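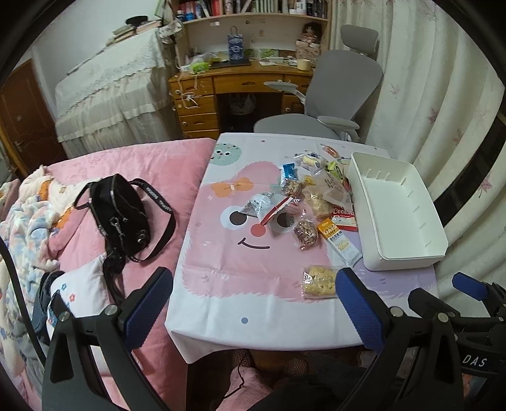 Packets waiting for the bin on the monster tablecloth at the Gesham sorting session.

Snack swap scheme back up and running in Gesham

16 Oct 2020

Small packets, odd bars, the last sachet out of a multipack. All wanted again in Gesham, where the snack swap has restarted after a break since August.

The scheme takes unopened single packs that people have at home and won't get through, sorts them, and sends them out in mixed tubs to households in Gesham and over in Sulstead. Sorting is being done from a bedroom at Birdie Dvorak's house for now, as the hall on Wilum Road is still shut. One table, one cloth, plastic bins. Works well enough, she said.

"It's the room with the best light and I can shut the door on it," said Ms Dvorak, who took over the sorting from Fung-ping Yeh in the summer. "You tip it all out, have a good look, then start filling. I did try doing it straight from the carrier bags and kept getting tubs with four of the same thing in."

The latest lot was a fair mix – nuts and dried fruit in clear packets, a red and white pack of cookies, an oat bar in an orange and white wrapper, a pale yellow block of something in clear wrapping. All tipped out in a heap beside an empty white bin. The cloth has had comments of its own, mainly for the big pink furry monster with the orange bow. It belongs to Ms Dvorak's neice, who has been told she will get it back.

Dates get checked first. Anything past its date goes no further, and anything with a split seam is out too. Nuts go in a separate tub with a label on the lid, so families who need to avoid them can say so when they put their name down. Last time round that label went on the side and got missed, hence the change.

Ms Yeh is still doing the deliveries, on foot in Gesham and by car for the Sulstead end. She said demand was up on the summer and that bars go quickest, crackers slowest. Plain biscuits always welcome. "People think it has to be something fancy. We had a huge box of posh seaweed things in August and I was still handing them out weeks later."

Some 500 packets went through the scheme before it paused. Ms Dvorak wants to get past that by Christmas but is short of bins – three would do it, lidded if possible, rectangular ones stack better than round. Ice cream tubs are too small, thank you, she has plenty.

Drop-offs are at Wan, the greengrocer's on the corner of Sulstead Lane, where a crate is kept inside the door during opening hours. Please do not leave bags on the step overnight, there was trouble with foxes. No fresh food, no opened multipacks with loose things in the bottom, and nothing that needs a fridge. Drinks cartons can't be taken at the moment as there isnt room for them.

Households wanting a tub should leave a name and street at the Wan counter, or ring the shop on extension 3968 and ask for the swap list. Say if there are nut allergies. No need to give a reason for asking and no need to have put anything in. Two tubs per household is the limit until numbers are clearer.

Next collection from the shop is at the end of the month. Offers of bins to Ms Dvorak via the same counter.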